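Wirkitz Tape Collection: Progress Report to the Dernix Fund

Aug 18, 2025
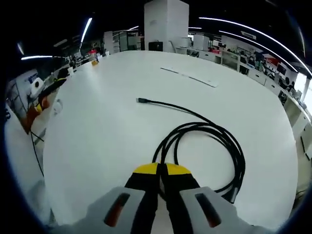 Grant Reports / Sound and Local History

Submitted by Shirin Shojaei, project manager

This report covers the work done on the Wirkitz tape collection since our last report in December. It follows the headings in the grant agreement. The spending table has been sent separately to Mahfuz Weerakoon in your office, and the notes on money below explain the lines that have moved.

Background

The Wirkitz collection is the surviving program library of a local radio station that went off the air before most of our present staff were born. It holds about 2,000 tapes, most of them quarter-inch open reel and the rest cassettes. The contents are mixed: farm prices, school choirs, council meetings, call-in shows, church services, interviews with people who worked at the mill, and a long run of a Saturday music program that was recorded in the studio with local bands. The station's paper logs came with the tapes but do not cover every year.

The grant pays for copying the tapes to digital files, listing them, and making as much as we can available to the public, starting with the reading room.

Copying

The mill interviews are finished. All of them have been copied, checked by a second listener, and saved in both of our storage locations. The council meetings are under way and we expect to complete them before the end of the year. We have not started on the cassettes.

The pace was slow through the spring. A reel has to be played in real time, and many of the council tapes were recorded at the slowest speed to save tape, so one reel can hold a whole evening. We had planned to run both decks side by side. That worked for the interviews, where the level stays fairly even, but on the council tapes the operator has to keep adjusting, and Younes Filali found that he was missing faults on one machine while he attended to the other. We went back to one deck for the council tapes and use the second for reels that need only a straight run.

A batch of reels from the later years of the station has sticky shed, the breakdown of the binder that holds the magnetic coating to the tape. These squeal on playback and leave a brown deposit on the heads. They can be treated with low, steady heat and then played, but they have to be copied soon afterward. We tested the treatment on 10 reels of weather and market reports, which were chosen as the least likely to be missed if something went wrong. All of them played through. We now want to treat the Saturday music tapes the same way, and we are writing up the steps so that the work does not depend on one person.

The older acetate tapes are in better shape than we feared. They are brittle and the splices have dried out, so each one has to be wound through by hand and repaired before it goes on the machine. Firouzeh Dehghan does this work and keeps a record of every splice she replaces. Her record has been useful for the listing as well. A splice often marks where two programs were joined on one reel, and in several cases the second program did not appear on the box.

Equipment

The main deck was out of use for three weeks in the spring with a worn capstan motor. It was repaired by Šťastný, the shop that serviced it when we bought it. The repair came out of the maintenance line and used most of it. Their written opinion is that the heads have a fair amount of life left but that the pinch roller should be replaced next year.

We replaced the audio converter and the leads between the decks and the workstation. A faint hum on the early transfers was traced to the old wiring under the bench. The affected files were from the test period and have been copied again.

The catalog software is still Vasus. It handles the basic listing well enough. It does not deal easily with a single tape that holds several unrelated programs, and we have had to enter these as separate items with a note linking them. The supplier has been told about this and has not given a date for a fix. We do not plan to change systems in the middle of the project.

Listing

Listing is ahead of copying. Every box has been given a number and a shelf location, and whatever is written on the box has been typed in as it stands, spelling mistakes included. Ghazal Golestani is working through the paper logs and matching them to the boxes. Where the log and the box disagree, she enters both and leaves the question open until somebody can listen to the tape.

She has found that the station reused tape freely. Some boxes labeled as choir concerts hold council meetings, and one box labeled "Do Not Erase" turned out on playback to be blank. We have changed our plans to suit. No reel will be ranked low for copying on the strength of its label alone if the log suggests something else.

Rights and permissions

This has taken more time than the application allowed for. The station's owners signed over their own rights with the tapes, but that does not cover the bands, the choirs or the people interviewed. For the mill interviews we wrote to families where we could find an address. Most replies have been friendly and several included photographs, which we have copied and returned. We have permission to put 14 interviews online in full. The rest can be heard in the reading room only.

One family asked us to hold back part of an interview that deals with an accident at the mill. We agreed. The full recording is stored and the listening copy has been edited, with a note in the catalog saying that a section is closed.

Call-in shows are a separate problem. Callers gave their first names and often their street, and sometimes talked about neighbors. We are not going to release these until we have a written policy. A draft is with our lawyer.

Public use

The listening station in the reading room opened in May. Use has been steady on weekday afternoons and light in the evenings. Visitors mostly ask for a relative by name, so we moved the name index to the first screen. The headphones first supplied were uncomfortable for people with hearing aids and have been changed for a larger pair.

A local history class from the high school used the mill interviews for its spring projects. The teacher would like to do the same next year with the council meetings on the flood, and we have moved those reels up the list.

Money

Spending is within the total. Maintenance is nearly used up for the reasons given above. Travel is underspent, as the planned visit to the state archive was replaced by a series of phone calls. We ask for approval to move the unspent travel money to maintenance so that the pinch roller can be bought this year. Staff costs are as planned.

Storage costs are a little higher than the estimate. We had counted on one size of file for everything, and the music tapes are being saved at a higher quality than the speech.

Next period

We will complete the council meetings, treat and copy the Saturday music tapes, and begin the cassettes once a suitable deck has been found. The call-in policy should be ready for your comments before our next report. Ghazal expects to finish the match between logs and boxes for all years except the two where the logs are water damaged.

Questions about the transfers should go to Younes Filali, and questions about the budget to me.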